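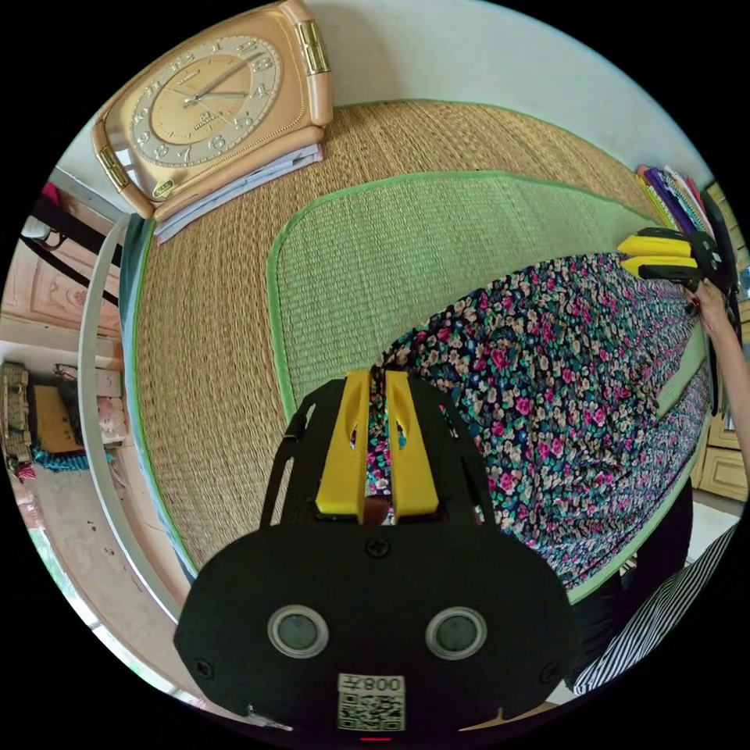

Dunkler Stoff mit Blütenmuster auf der Strohmatte, links die Wanduhr auf einem Papierstapel.

Das Bett als Arbeitsfläche

Gespräch mit Leanne Whiteley über Matten, Faltmaße und Ablagen in kleinen Schlafräumen
28. Dezember 2018

Leanne Whiteley plant Aufbewahrung für Räume, in denen ein separater Tisch zum Zusammenlegen nicht vorgesehen ist. Für das Vorhaben Rotgate hat sie Schlafzimmer in Gudach und Prundby aufgenommen, insgesamt 33. Ihr Interesse gilt der Liegefläche des Betts, solange darauf nicht geschlafen wird. „In der Einrichtungsplanung steht das Bett als Möbel mit einer Funktion“, sagt sie. „In den Protokollen liegt aber tagsüber fast immer etwas darauf, meistens Textilien. Das gehört in die Planung.“

Am besten eignet sich nach ihrer Erfahrung eine Fläche, die mit einer gewebten Matte bedeckt ist. Stroh- und Grasgewebe gibt unter dem Druck der Hand weniger nach als ein Laken über einer weichen Matratze, und ein Stoff lässt sich darauf ziehen, ohne dass sich der Untergrund mitbewegt. Wichtig sei die eingefasste Kante. „Die Einfassung ist eine gerade Linie, an der man anlegen kann. Ich richte die Webkante des Stoffs daran aus und falte parallel dazu. Auf einem gemusterten Laken muss ich die Gerade erst suchen.“

Bei kleinteiligen Blütenmustern auf dunklem Grund ist das von Belang. Ein Streifen zeigt jede Abweichung, ein Streumuster verdeckt sie. Whiteley faltet solche Stoffe deshalb grundsätzlich nach der Kante und kontrolliert die Ecken einzeln. Ihr Faltmaß liegt bei 30 Zentimetern Breite.
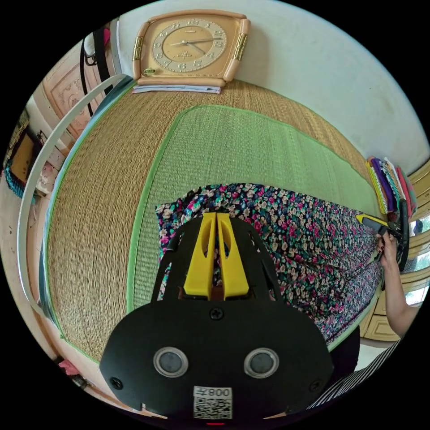
Zum Ablauf macht sie knappe Angaben. Der Stoff wird ausgebreitet und von der Mitte nach außen gestrichen. Danach werden zwei Ecken gefasst und auf die gegenüberliegenden gelegt. Gezogen wird immer in Richtung des Fadenlaufs, bei dünnem Gewebe nur mit geringer Kraft. Diagonaler Zug verformt das Stück, und die zweite Lage deckt die erste dann nicht mehr. Fertige Teile kommen an das Kopf- oder Fußende, jedenfalls an den Rand, damit die Mitte frei bleibt.

Auf die Frage, wie hoch ein Stapel werden darf, nennt sie keine Zahl. Maßgeblich sei, ob er beim Anheben zusammenhält. „Wenn die oberste Lage rutscht, ist die Grenze überschritten. Glatte Stoffe nach unten, raue nach oben, und die Bruchkante zeigt zum Raum.“

Ein zweiter Punkt in ihren Aufnahmebögen sind Gegenstände ohne textilen Bezug. Uhren, Papiere, Bücher und Mappen liegen oder stehen häufig auf derselben Fläche. Whiteley erfasst sie mit Grundfläche und Abstand zur Mattenkante. Papier als Unterlage unter einem festen Gehäuse hält sie für vertretbar, solange es nicht in den Faltbereich ragt. Ihr Bogen sieht dafür ein eigenes Feld vor, das in der ersten Fassung vom Juni noch fehlte.
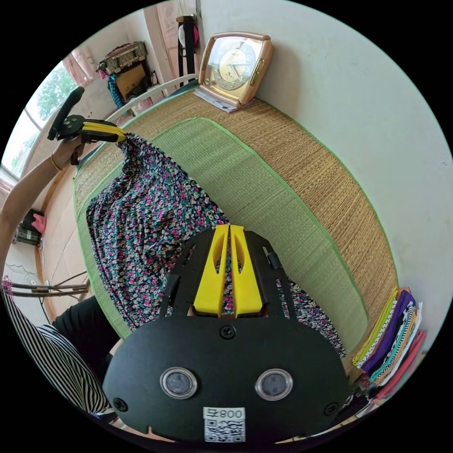 Eine Gegenstimme aus Prundby gab zu bedenken, die Matte sei als Unterlage überschätzt; feine Stoffe blieben an gebrochenen Halmen hängen, und wer häufig Seide oder Viskose zusammenlege, sei mit einem straff gespannten Baumwolltuch besser bedient.

Whiteley stimmt dem für beschädigte Matten zu. Sie prüft das Geflecht vor Gebrauch mit der flachen Hand, einmal längs und einmal quer zu den Halmen. Spürbare Enden werden abgeschnitten. Lässt sich eine Stelle nicht glätten, legt sie ein zweites, kleineres Mattenstück darüber. „Zwei Lagen sind kein Problem, sofern die obere plan liegt. Wellt sie sich, nehme ich sie weg.“

Für die Lagerung empfiehlt sie, die Matte trocken zu falten und stets dieselben Bruchlinien zu benutzen. Gerollt sei sie schonender aufbewahrt, brauche aber mehr Platz, als in den meisten der aufgenommenen Zimmer vorhanden war.
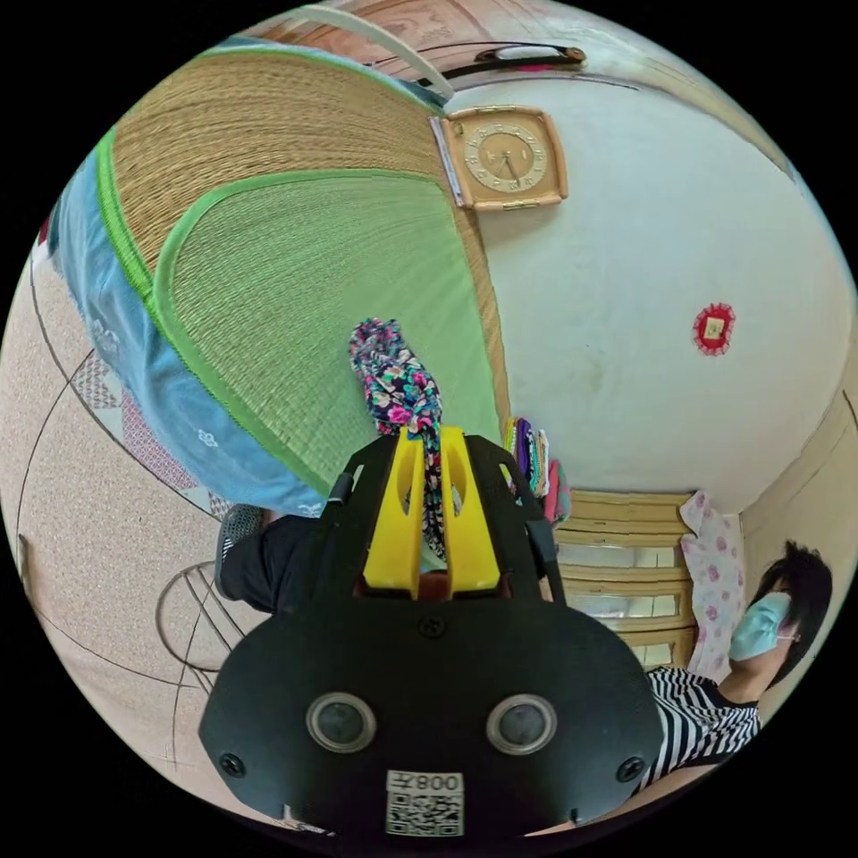 Gefaltete Matte mit grüner Einfassung, rechts die Kommode unter der Wanduhr.

Bei Kommoden rät Whiteley, das Faltmaß aus der lichten Innenbreite der Schublade abzuleiten und auf jeder Seite einen Fingerbreit Luft zu lassen. Die Außenmaße der Front seien dafür unbrauchbar. Gemessen wird hinten, wo Führungen und Leisten den Raum verengen. Die Auswertung der Bögen aus Gudach läuft noch.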